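Eketti Kitchen Hire - Questions and Answers

Where do I collect the key?
From the Plusell shop next door, which opens at 10 on Saturday.

How many people can use the kitchen?
Up to 13 at once, including children.

Is there a deposit?
Yes, £100, paid back after the kitchen has been checked.

Can I bring my own equipment?
Small items are fine - please keep them off the hob.

Do I need to clean up?
Yes. Wipe the worktops, empty the bins and switch everything off at the wall.

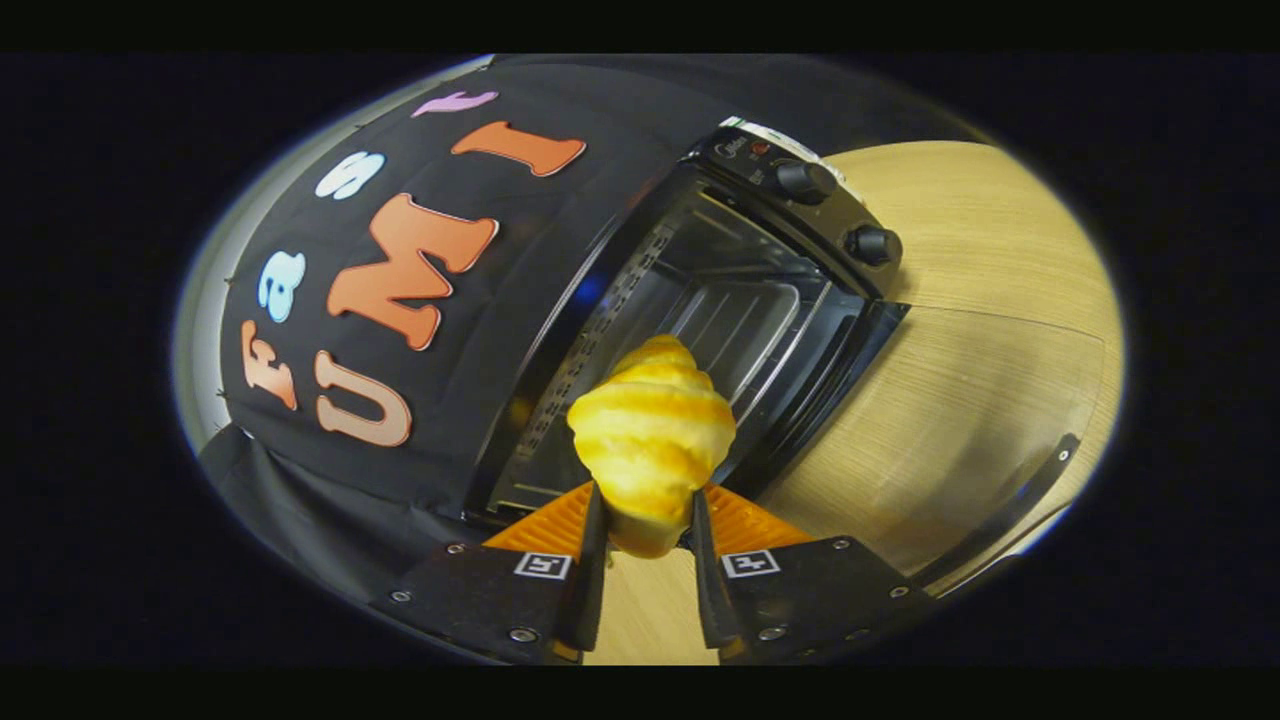
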